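Talks > Robotics Track > Speaker Notes > Comparing Grippers on One Arm

COMPARING GRIPPERS ON ONE ARM
Speaker notes, November 19, 2021

Slide 1. Title
Wait for the door to close. Say the title once, then go straight to the question we started with: if the arm, the controller and the lighting stay the same, how much does the gripper change the results?

Slide 2. What we compared
Three grippers. The Bromeo parallel jaw, the Piltholm with the round pads, and our own older jaw that has been on the arm since the Pasaribu project. Everything runs through the Tekesow controller. Mention that we kept the stock firmware on all of them.
Don't get into prices. People will ask at the break.

Slide 3. The task
Pick one object off the table, lift it, hold it, put it down in a marked region. The region is marked in software only, so there is no tape on the cloth. Object positions come from a list generated ahead of time, and each gripper got the same list.
Explain what counts as a failure: no grasp, a drop during the hold, or a release outside the region. A slow grasp is still a success.

Slide 4. Numbers
We logged 2951 attempts in total. After throwing out the ones with controller faults or missing video, each gripper had at least 700 left. We cut all three down to 700 so the bars on this slide can be read side by side.
Pause here. The chart is small and the back rows need time.
The Piltholm did best on round objects and worst on thin flat ones. The Bromeo was the other way around. The old jaw was in the middle on both, with more drops during the hold.

Slide 5. Cameras
We tried a wrist camera and a fixed camera. The wrist camera gives a better view of the contact, but it has to be remounted and recalibrated with every gripper swap. The fixed camera stays where it is. For a comparison like this one, the fixed camera was less work and we used it for all the scoring.
Green cloth on the table and behind it. It makes it easy to separate the object and the gripper from the background. Wrinkles in the hanging part didn't hurt the masks much. Specks on the table sometimes did, so set a minimum blob size. 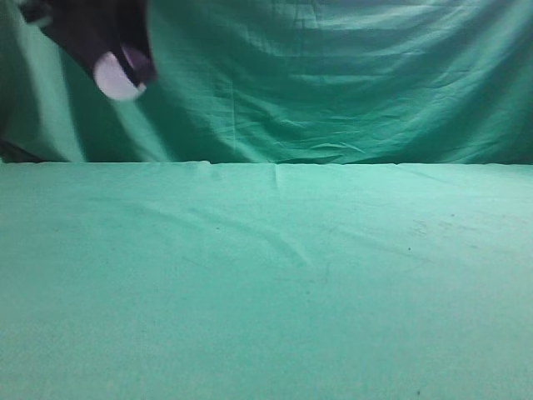 Exposure time was the setting we changed most. Long exposure is fine while the arm is still, and the edges go soft as soon as it travels. Our first mask code used the pad edge to find the fingertip position, and it lost the edge during fast moves. We now take the fingertip from the joint readings and use the video only to check for the object.

Slide 6. Swapping grippers
A swap takes about 549 seconds with the tool plate, including the homing routine. Most of that is the cable. If you are planning a similar test, run blocks of attempts per gripper and rotate the order of the blocks between sessions.

Slide 7. What we would change
Log pad wear. Add a soft object to the set. Write the fault code into the same file as the attempt, so that sorting them afterward doesn't take a week.

Leave slide 7 up for questions. The backup slide has the controller settings if anyone wants them.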